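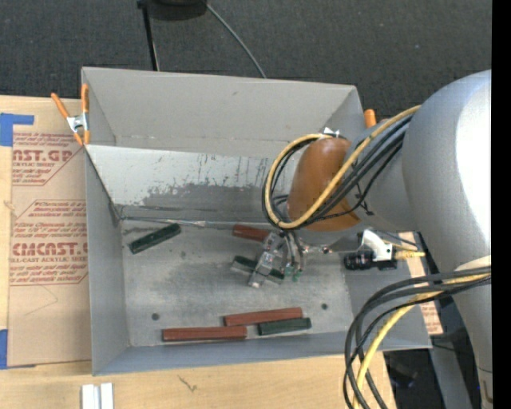 Controladora Nurkus 391 para DJ: ficha y opinión de la tienda

Dos canales, 4,2 kg sin la fuente, salida balanceada XLR y una entrada de micro que comparte ganancia con el auxiliar. Precio: 745 euros, IVA incluido. Referencia interna: 217.

Nurkus la anuncia como «la cabina de club que cabe en una mochila». En una mochila cabe, si es grande y no llevas nada más. Lo de la cabina de club vamos a dejarlo en suspenso, que llevamos años leyendo la misma frase en cajas de todos los tamaños.

Para quién la vemos

Para quien pincha en bares, bodas pequeñas y salas de aforo medio con un técnico que sepa lo que hace. Si tu noche habitual es un festival al aire libre, alquila otra cosa. Si estás empezando, la Kanska pequeña cuesta bastante menos y te enseñará lo mismo durante el primer año.

Platos y faders

Los platos son de 15 cm, con tensión regulable desde abajo con un destornillador plano. El fabricante habla de «tacto de vinilo». No. Es un plato de plástico con buen peso y una respuesta decente, y para scratch serio se queda corto. El crossfader nos gusta más: corta limpio, se cambia quitando cuatro tornillos y el recambio suele estar en tienda.

Los faders de canal van algo duros en las unidades que hemos abierto. Nurkus dice que se ablandan con el uso. Puede ser, ya lo veremos en enero, cuando vuelvan las primeras de alquiler.

Sonido

Aquí hay poco que reprochar. El previo no sopla con el máster a dos tercios y los graves llegan enteros. Por encima empieza a apretar, y el limitador que viene activado de fábrica aplasta más de lo que confiesa el manual. Se desactiva en el menú de utilidades, tercera página – conviene hacerlo antes de la prueba de sonido y acordarse de vigilar los picos.

Los efectos son doce. Usarás tres. El eco y el filtro están bien, la reverb suena a lata y el resto parece puesto para que la lista de la caja llegue hasta abajo.

Software

Viene con licencia de Praltasby en versión básica. Lo que no pone en letra grande es que la separación de voces y la grabación en alta calidad son de la versión completa, que se paga por suscripción. La biblioteca gratuita admite 4000 pistas; si tienes más, toca repartir o pasar por caja. También funciona por MIDI con otros programas, aunque hay que mapear los pads a mano.

Especificaciones

Canales: 2, más auxiliar/micro
Pads: 16, sensibles a la presión
Salidas: XLR máster, RCA cabina, auriculares 6,3 y 3,5 mm
Conexión: USB-C (cable de 1,5 m incluido, corto para casi cualquier mesa)
Alimentación: fuente externa, no funciona solo con USB
Garantía: tres años

Accesorios

La funda Amrani rígida encaja con los cables puestos y es la que recomendamos. La blanda de la propia Nurkus protege del polvo y de poco más. Pedimos también una tapa transparente y la devolvimos – bailaba por los lados.

Disponibilidad

Próxima entrega el 16 de octubre. Se puede reservar con una señal de 50 euros, que devolvemos si te echas atrás antes de esa fecha. En tienda hay una unidad de exposición conectada a monitores normales, sin subgrave. Trae tus auriculares y tu USB con música que conozcas bien; las pistas de demostración que trae de serie harían sonar bien a un timbre.

Devoluciones en 14 días con embalaje completo. El alquiler por noche se descuenta de la compra si te decides dentro del mismo mes.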